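Unit 5 handout, revised February 20, 2024

# Reading a Lease for Commercial Space

This handout accompanies the second lecture on contracts for small businesses. Students should read it before the seminar and bring the sample lease distributed in class. References to "the sample" are to the Rekville lease, under which Zernard rents 816 square feet on the ground floor of a two-story building.

## 1. Parties and premises

A lease must identify the landlord and the tenant by their full legal names. In the sample, the landlord is Essien and the tenant is Zernard. A trade name on a sign is not sufficient. If the tenant is a company, the lease should give the name under which the company is registered, and the person signing should state the capacity in which he or she signs.

The premises clause describes the space being rented. Students should check whether the stated area is *usable* or *rentable*. Rentable area normally includes a share of hallways, lobbies, and other common parts of the building, and the tenant pays rent on that share. The sample uses rentable area but does not define it. Be prepared to discuss what problems this may cause.

## 2. Term and renewal

The term is the period for which the lease runs. Note the difference between:

- the **signing date**, when the parties become bound;
- the **commencement date**, when the term begins;
- the **rent start date**, which may fall later if the landlord has agreed to a rent-free period.

The sample grants a term of five years with one option to renew. The tenant must give written notice to exercise the option. Courts tend to read notice periods strictly, and a tenant who misses the deadline may lose the right altogether. See clause 13, and compare it with the notice address in clause 2. The two are not consistent.

## 3. Rent and additional charges

Base rent is the fixed amount. Most commercial leases also require the tenant to pay some part of the costs of the building. Under a *gross* lease, the landlord bears these costs out of the rent. Under a *net* lease, the tenant pays some or all of the property taxes, insurance, and maintenance in addition to base rent. Labels vary in practice, and the wording of the clause controls.

## 4. Fixtures and equipment 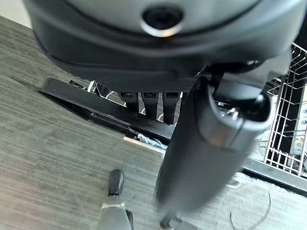 *Reading time for this section: 2 minutes*

A fixture is an item attached to the building in such a way that the law treats it as part of the property. A *trade fixture* is an item the tenant installs for use in its business. Unless the lease provides otherwise, the tenant may generally remove trade fixtures before the term ends, and must repair any damage caused by removal.

The sample requires Essien's consent before anything is attached to a wall, floor, or ceiling. It says nothing about equipment that stands freely.

## Preparation for the seminar

Read clauses 2 and 13 of the sample and draft a single notice provision to replace them. Answers should not exceed one page. Submit written work through Skilico before the seminar begins. Late submissions will be read but will not receive comments.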